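# Plantar fasciitis: the questions I get most

I've been treating feet in Sudcombe for long enough that I can usually guess what somebody's going to say from how they get out of the waiting room chair. Most of it is heel pain, and most of the heel pain is plantar fasciitis, so I finally typed up my answers. It's general stuff, and it doesn't replace having someone look at your foot!

## Why does it hurt so much first thing in the morning?

The plantar fascia is a thick band of tissue that runs along the bottom of your foot from the heel to the toes. While you sleep your foot points down a little and the band rests in a shortened position. Then the alarm goes off, you stand up, and it gets a good hard pull. Those first steps can be awful (one patient told me she'd started crawling to the bathroom), and then it usually eases off once you've moved a bit.

Before you stand, sit on the edge of the bed, cross the sore foot over your other knee and pull your toes back toward your shin. Hold for ten seconds, ten times. Boring, I know. Do it anyway.

## Do I have a heel spur?

Maybe! Plenty of people have one and never feel a thing, and plenty of people with terrible heel pain have a perfectly clean X-ray. I don't get excited about spurs either way, and I rarely send anyone for an X-ray on the first visit.

## Do I have to stop running?

Not always. If the pain stays mild while you run and isn't worse the next morning, I'm usually happy for you to keep going with shorter, flatter runs. If you're limping, stop for now and swim or bike instead. 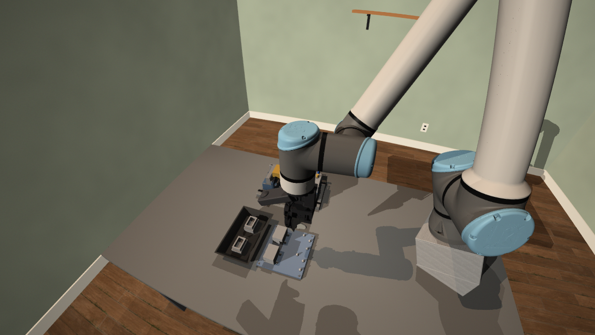
The other thing I ask runners is what changed. Did you add a lot of miles? New shoes, new hills? I see a little wave of this every May, when everybody decides to get in shape the same week.

## What shoes should I wear?

Something with a cushioned heel and a sole that doesn't fold in half when you bend it. I get asked about Gesetti sneakers a lot, and they're fine if they fit you, but so are plenty of cheaper pairs. You don't need to spend 300 dollars. Please do keep a pair by the bed, though, and stay off hard kitchen floors in bare feet for a while.

## Are custom insoles worth it?

I'd start with a store-bought pair and wear them for six weeks. If they help some but not enough, come in and we'll talk about custom ones.

## How long is this going to take?

Longer than you'd like, sorry. Most people get better within several months, and some take up to a year. I had one gentleman of 82 who did his calf stretches at the kitchen counter every time he made coffee, and he was back at his dance class well before I expected.

## What about cortisone shots?

They can calm things down for a few weeks, and sometimes that's enough to let you get on with the exercises. There's a small risk of weakening the tissue or thinning the fat pad under the heel, so I don't like to repeat them over and over.

## When should I see someone right away?

If the heel is red, hot or very swollen, if you felt a pop and can't put weight on it, or if you've got numbness or a fever. And if you have diabetes, don't wait on any new foot pain.

## Who do I see at your office?

Me or Despina Tomić. She handles most of the taping and the exercise plans, and she's much more patient than I am about explaining them twice. Bring the shoes you wear the most, even the ugly ones.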